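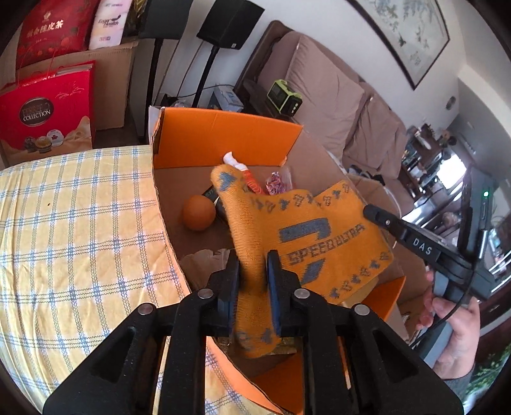

Stories > Short fiction > The Last Panel

Tarek Smadi came to the warehouse before seven, when the heating was still off and the monitors in the test room showed only their small blue lamps. He had worked for Kasico for 17 years. In the beginning they sold heavy glass screens, and two men were needed to carry one. Now he could take a touch panel under each arm and open the door with his elbow.

The order was for Voltix: 80 panels for ticket machines, to leave on the afternoon lorry. Seventy-nine had passed. The last one stood on the bench with its cable hanging down, and it had a fault which Tarek did not understand.

It answered before he touched it.

He placed his finger near the upper corner, still far from the glass, and the white dot appeared there. He moved his hand and the dot followed. Then he put his hand in his pocket, and the dot went on alone, slowly, to the right. It drew a line, and under the line a curve.

"Electrical noise," he said to the room. He changed the cable. He changed the power supply. He opened the old Altex controller manual, which he kept in the drawer with his tea, and read page 234, where the false touches were explained. He cleaned the glass and waited.

The dot made the line again, and the curve. This time it also made a small loop at the end, and Tarek sat down.

It was the letter K, as old Kanagaratnam used to write it on the boxes that were good. He had been the tester before Tarek, and he had taught him everything: how to listen to a relay, how to press the glass with the thumb and not with the nail. When a screen was ready, he took the marker and made his K with the loop. He had retired to the coast and died there in October. The firm sent flowers, and Tarek wrote the card, badly, because he could not find the English words — and later he could not find them in his own language either.

At nine the manager telephoned.

"Is it finished? They are paying 1,994 for the delivery alone."

"One is not passing," said Tarek.

"What is wrong with it?"

He looked at the panel. The dot had stopped in the middle of the screen, where it was waiting, or where it was only a dot.

"It is too sensitive," he said. "I will take another from the stock."

He packed the replacement, closed the box and found the marker. His hand was not steady, so the loop came out larger than it should. Then he switched on the kettle, moved his chair nearer to the bench, and put his thumb on the glass.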